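Sunday evening, tea gone cold, arms smelling faintly of dish soap

I promised back in November that I would write up how I look after the dish cell, and then I kept not doing it, partly because looking after it is mostly wiping and tightening and that never feels like news. But I spent most of this afternoon on it, and I have a list in the margin of my notebook that I can barely read, so I'd better get it typed while I still remember what the arrows mean.

For those who are new (hello!), the cell is a pair of arms on a wooden table, and its whole job in life is to hold a sponge and wash a small dish. I call it Nidley, after the street where I bought the table. The arms talk to a little controller I keep on the shelf underneath, and the program that runs them is one I've been calling Prurkent for so long that I've forgotten where I got the word.

The trouble lately has been with the grip. A sponge is a lovely thing to give a robot because it forgives nearly everything, but it also lies to you. When the fingers close on a block of wood, the motor stalls at a nice clear spot and you know you've got it. When they close on foam they just keep going, a bit further each time as the foam softens, and the number you tuned in the morning is wrong by lunch. I had the closing force set at 400 on my own silly scale, which was fine for a brand-new sponge and far too much for one with a week of work in it. The motor was getting hot enough that I didn't want to keep my hand on it. So I brought it down to 300 and then ran bowls with ketchup in them, which is my standard mess, cheap and easy to see against white.

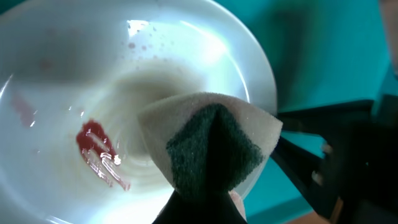 Does the green side or the soft side work better for this kind of job?

The green side, for anything sticky, as long as you press lightly. The soft side glides over sauce and moves it somewhere else, while the scrubby side gets hold of it. The catch is that the scrubby side also drags, and that drag goes straight back into the wrist. If your wrist screws are even slightly loose you'll hear it, a sort of ticking at the end of every stroke, and you'll go looking for a software problem for two evenings like I did.

Which brings me to the screws. I go over them with the small hex driver every 50 runs now, starting at the base and working out toward the fingers. I used to start at the fingers, that being where the trouble shows up, but a little play at the base turns into a lot by the time it gets to the other end, and I was forever fixing the same joint twice. A dab of the medium thread stuff goes on anything that has come loose more than once. I let it sit overnight (it says less on the bottle, but I'm asleep anyway, so why not).

Then there's water. I worry about water more than I worry about anything else on that table. The fingers can take a splash, but the connectors can't, and water has a way of following a cable downhill to exactly the spot you'd least like it to go. So every cable gets a drip loop, a bit of slack that hangs lower than the plug, and I check by running a dry finger along each one when I'm done for the day. I wring the sponge out by hand before it goes in, too. It feels like cheating, but a dripping sponge at full closing force is a fountain, and I've mopped that floor enough.

The other half of the afternoon went into the plates. I like to finish a maintenance day with something easy and dry, a slow set of moves with the light plastic plates, so I can watch the joints without fretting about suds. The toy crayfish came in a bag from the Tabrizi bargain bin and they're much handier than they look, small and knobbly and awkward to pinch. If the fingers can pick one up off a plate and put it down on another without flicking it across the kitchen, the alignment is good enough for me. 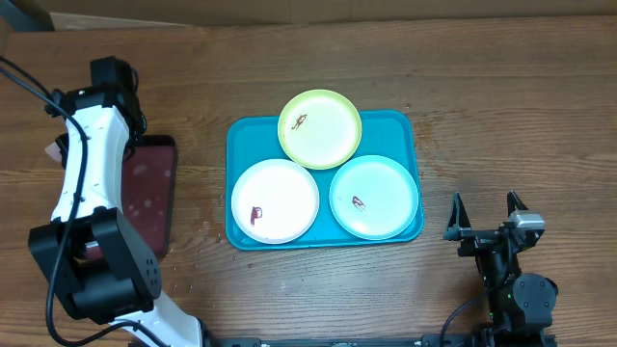 I run that set at 40 percent speed the first time through and keep my thumb on the stop button, which is taped to the edge of the chair where I can't miss it. At full speed a small error looks like a wobble and you tell yourself it's nothing. Slowed down, you can see which joint it starts in. Today it was the elbow on the left arm, and only on the way back from a long reach, so I took the cover off, found the belt a touch slack, and moved the tensioner over by half a turn. Half a turn is plenty! I once gave one a full turn and had it squealing like a shopping cart for a week until I gave in and undid it.

After any belt change the home position has to be set again. I always want to skip this and I never should. Both arms go to their rest pose by hand, power off, then power on, then the zero command from Prurkent, left arm first. Then I save the numbers to a file with the month in its name, because the time I didn't, I overwrote a good set with a bad one and had to redo the lot from scratch.

Still on the list: a new pair of finger pads (I've ordered the softer ones from Illen, and I'm hoping they don't soak up grease the way the last ones did), a better clip for the camera cable, and something for the table itself, which could really do with a coat of oil before the water marks settle in for good. I may try the oil next weekend if it's warm enough to leave the windows open.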